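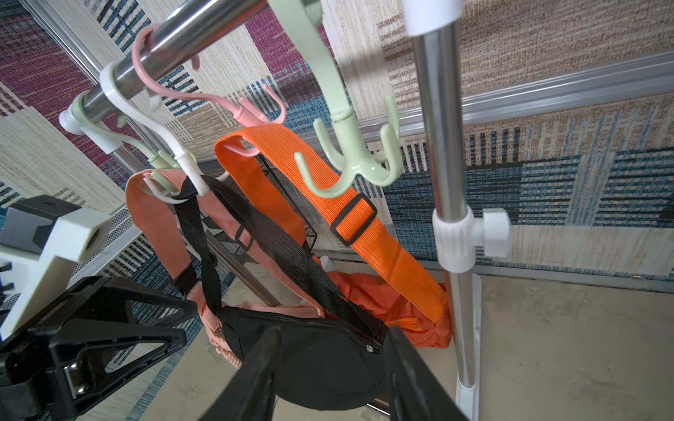 December 30, 2024

Bag rack, both arms. Signe ran the left one and I had the right for most of the afternoon, then we swapped.

Changed since the October entry: gripper speed limit down from 800 to 300 in the config. The units are whatever the Herkance driver uses, I never found it written down. The fingers close more gently and the strap has time to settle before the lift. Umut thinks 300 is too slow for the approach and he's probably right, but the driver has one number for everything, so it stays until someone splits it.

Straps are still the hard part. The webbing twists when the fingers take it near a buckle, and then the loop closes up and won't go over a hook. Best results came from gripping a hand's width away from the buckle and coming in from above the prongs. The black crossbody is the worst of the lot. Its strap is long and follows the gripper wherever it goes, and it ended up around the wrong prong 4 times before I stopped and reset.
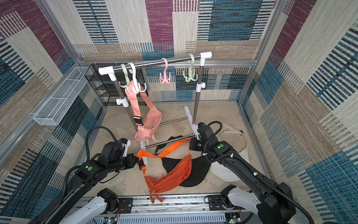

The rack walks. If a bag goes on with any sideways pull, the feet slide on the floor and the next hook position is off. Tried rubber pads from the Telitz drawer, too thick, the rack rocked. Valdemar suggested thin double-sided tape under the feet. Not tried yet.

Wrist camera: gets very little of the hook once a bag is close up. The fixed view is better for choosing a hook, the wrist view for the last bit. Bergþóra wants both shown side by side on the monitor. Fine by me if she does the layout.

Cable on the left arm caught once during a high reach. I moved the tie down and it has been OK since, but check it before starting.

To do:
- tape under the rack feet
- ask Umut about separate approach and close speeds
- 2 spare finger pads, order with the Vestergaard stuff
- Sigrún has the long hex key, get it back
- rerun the crossbody with the strap shortened all the way

Left both arms powered down at the switch. Config saved as drelletura_rack_slow, old one is still there.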